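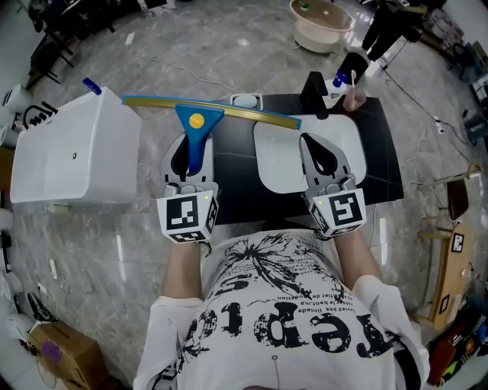

2022년 2월 15일, 작업 노트

핸드 그리퍼 수집 규칙 개정 건. Clerkow 쪽에서 받은 체크리스트를 우리 절차서에 합치는 중인데 겹치는 항목이 많아서 오늘은 마커와 손가락 패드 부분만 정리함.

1. 시작 전
- 마커 큐브 면을 마른 천으로 닦고 모서리 들뜸 확인. 들뜬 것은 테이프로 누르지 말고 교체.
- 표시등이 양쪽 다 녹색일 때만 녹화 시작. 한쪽만 녹색인 상태로 찍은 에피소드는 나중에 살리려고 하지 말고 바로 폐기.
- 좌우 장비 번호를 기록지에 먼저 적는다. 지난번 묶음에서 좌우가 뒤바뀐 채 저장된 것이 2건 있었음.

2. 작업 중
- 스퀴지처럼 날이 긴 도구는 손잡이를 잡는다. 날 쪽을 잡으면 패드가 상하고 마커도 가려짐.
- 쓰지 않는 쪽 그리퍼는 벌린 상태로 테이블 위에 둔다. 무릎 아래로 내리면 추적이 끊긴다.
- 두 그리퍼의 마커가 서로를 가리는 자세는 최대 2초. 넘으면 그 에피소드에 표시.
- 분무병, 세제병은 작업 구역 밖. 해당 과제에 쓰는 것만 예외.

3. 케이블
바닥을 가로지르는 선은 고정하거나 벽 쪽으로 돌린다. Verkeo 절차서에는 통로 폭 기준까지 있는데 우리 공간에 그대로 쓰기는 어려움. 일단 "사람이 다니는 길에는 선을 두지 않는다"로만 적어 둠. 수집 중에 뒤로 지나가는 사람에 대한 규정도 아직 없음. Dunne 양식에는 동의서 칸이 따로 있으니 그걸 가져올 것.

검수 결과: 에피소드 141개 중 49개 재검토. 사유는 대부분 마커 가림이고 패드 쪽은 적음. 패드 교체 주기를 횟수로 정할지 눈으로 보고 정할지가 남은 문제. 초안에는 "매 세션 전 육안 확인, 표면 무늬가 닳았거나 이물이 끼어 있으면 교체"라고 썼다.

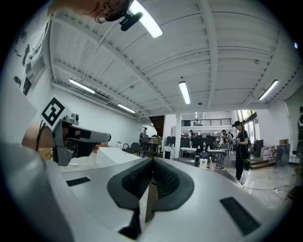
Lanado에서 온 답은 육안 확인만으로는 사람마다 기준이 달라진다는 것이었다. 자기들은 새 패드 한 쌍을 견본으로 옆에 놓고 비교하게 하며, 교체한 날짜를 장비 번호 옆에 같이 적는다고 한다. 이물은 교체 사유로 보지 말고 청소 항목으로 빼는 편이 낫겠다는 의견도 있었다.

견본 비교는 바로 넣기로 함. 이물 항목도 나눔. 청소해도 빠지지 않을 때만 교체. 날짜 칸은 기록지 양식을 다시 뽑아야 해서 다음 판으로 미룸.

남은 일
- 재검토분에 사유 코드 붙이기 (가림 / 패드 / 좌우 / 기타)
- 녹화 전 점검표를 한 장으로 줄여서 각 테이블에 비치
- 보관 상자에 좌우 표시
- 동의서 칸 문구 초안
- 절차서 전체 개정은 5월 목표. 그 전까지는 이 노트 기준으로 진행

폐기 기준은 아직 합의가 안 됐음. 녹화 도중에 표시등이 꺼진 경우는 앞부분을 잘라서 쓸 수 있다는 쪽과 통째로 버리자는 쪽이 갈림. 당분간은 버리지 말고 따로 모아 둘 것. 폴더 이름은 "보류".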